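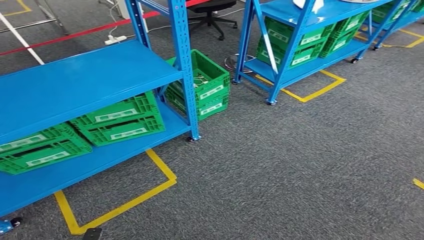

5. What we planned to buy, and what we ended up asking for

When our group started on the Prudari project in October, we thought the robot would be the expensive part and everything else would sort itself out. The robot was already paid for by the department (thank goodness!), and it was the humble things that ate up our evenings: shelves, crates, casters and tape.

Our first list came to well over the 400 dollars we had been given, mostly on account of the shelving. Keskin quoted us 186 dollars for one rolling unit with slotted uprights, and we wanted more than one, so we went back to the lab manager with our hats in our hands and were kindly allowed to use the blue units the lab already owned, green crates included. That left the whole budget for the smaller items, and we set aside 200 dollars of it for a spare battery from Zosel, with another 23 for floor tape.

The tape deserves a word. Each shelf gets a yellow rectangle on the carpet as its parking spot, and the Nudurus software assumes the shelf is standing inside it. We bought the cheaper roll first and would not do so again, as it lifted at the corners within a couple of weeks.

Still open for next term are a second charger and proper cable covers for the floor. We have asked for prices on both and will add them to the table in Appendix B when they come in.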